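Tile and Floor Care > Marble and natural stone

Topic: White marble floor, dull patches after two years. Polish or leave it?

aivar_r
Member since July
Hello everybody. I am writing from a rented ground floor place which I use as a small lunch room. My name is Aivar Ramanauskas, English is my third language, so please excuse the mistakes.

The floor is large white marble tiles with gray veins. I clean with a mop and a product called Proter, one cap in the bucket, as the bottle says. Near the windows the tiles still shine well. In the path from the door to the kitchen they have become dull, like a glass which was washed too many times in the machine. I can feel no scratches with my fingernail.
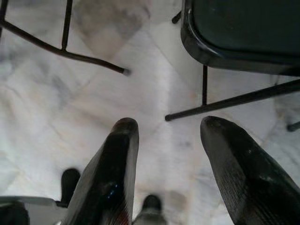

The floor, white tiles with gray veining.

A company called Janetti came and offered to grind and polish everything for 300 per room. I have 2 rooms. My questions:

Is grinding necessary if there are no scratches?
Can I try polishing powder by myself on one tile first?
Is Proter the guilty one?

Thank you in advance.

stonegus
Moderator
Welcome Aivar. What you have in the walking path is probably a mix of etching and fine grit wear. Proter comes in two versions where I live, the green cap is neutral and the yellow cap is acidic and made for bathroom scale. Which one do you have? If yellow, stop today.
- Gus Iwasaki

aivar_r
Yellow cap. I bought it because it was the one with the lemon.

stonegus
Then we have found at least half of the problem. Plain warm water and a neutral stone soap from now on. Rinse the mop in a second bucket.

LornaL
I disagree a little with Gus on "at least half." I had the same dull path in my hallway and never used anything acidic. It was sand. I put a long mat outside and a second one inside and the new tiles at that end have stayed fine for 31 months. So please buy mats before you buy powder, otherwise you polish and the shoes take it away again.

efren_s
Mats, yes, but a lunch room means tomato, vinegar and lemon juice on the floor every day. Marble does not forgive that. What do people eat at, do you have proper tables with mats under them?

aivar_r
Folding tables, bought second hand from a hall that was closing. The tops have a marble pattern too, cream and orange, so everything in my place is marble, true or false. Under the tables I have nothing.
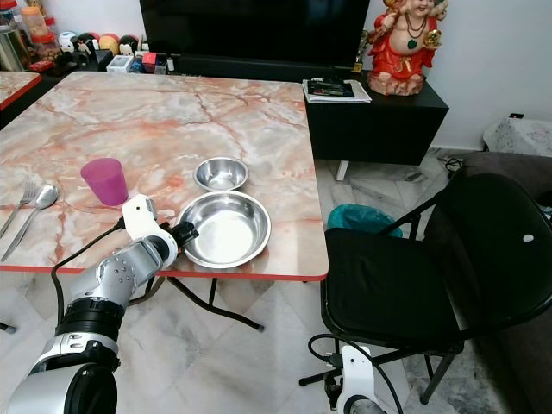
One of the folding tables. Red edge, black legs.

The tops I wipe with anything and they do not complain. I think this made me lazy with the floor also.

efren_s
Look at the feet of these tables. If the rubber caps are gone, the bare metal turns on the stone each time somebody moves the table. You get gray half circles that look like dirt but do not wash off.

aivar_r
I went on my knees and checked. On one table two caps are missing. And yes, there are half circles, I believed it was from a chair. Jomar Bautista, who cooks with me, says he has told me this already in spring. I do not remember it.

LornaL
Felt pads will pick up sand and make it worse. Get rubber caps, the push-on kind. Measure the tube first.

casach_fan
Skip all this and put a Casach sealer on it. Two coats and you will forget the problem. I did my whole terrace.

stonegus
Please don't. A sealer slows down stains, it does nothing against etching, and if he seals over a dull tile he will only have a sealed dull tile. A terrace in rough stone is a different case.

casach_fan
Mine looks great, that is all I can say.

efren_s
To the question about powder: yes, you can try one tile. Choose one in a corner, tape the edges, use a white pad and a lot of water, and work in small circles until the paste becomes thick. Rinse twice. Look at it the next morning in low light from the side, when it is fully dry.

aivar_r
Report. I did one tile behind the door with Evangelista powder, the fine one. It took me most of an evening. The shine came back maybe eighty percent, but now the tile beside it looks sad. My arms hurt.

I also changed how we serve. Before, the salad came with the dressing already in it and was carried across the room, and every day something fell. Now the bowls go on the tables first and the dressing is poured there.
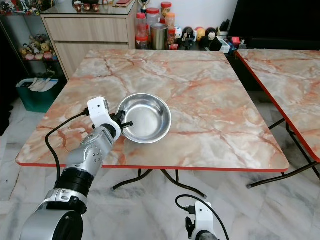

Fewer drops so far, but it is only the first week and I do not want to promise anything. The rubber caps came yesterday, they are one size too big, I will order again.

For the path from the door I think I will still call Janetti, but ask them for polishing without grinding. Is this a normal thing to ask?

stonegus
Completely normal. Ask them to do one tile in the worst place while you watch, and agree on the price after. If they insist on grinding a floor with no lips between the tiles, ask another company.

LornaL
And the mats?

aivar_r
Yes, Lorna. The mats also.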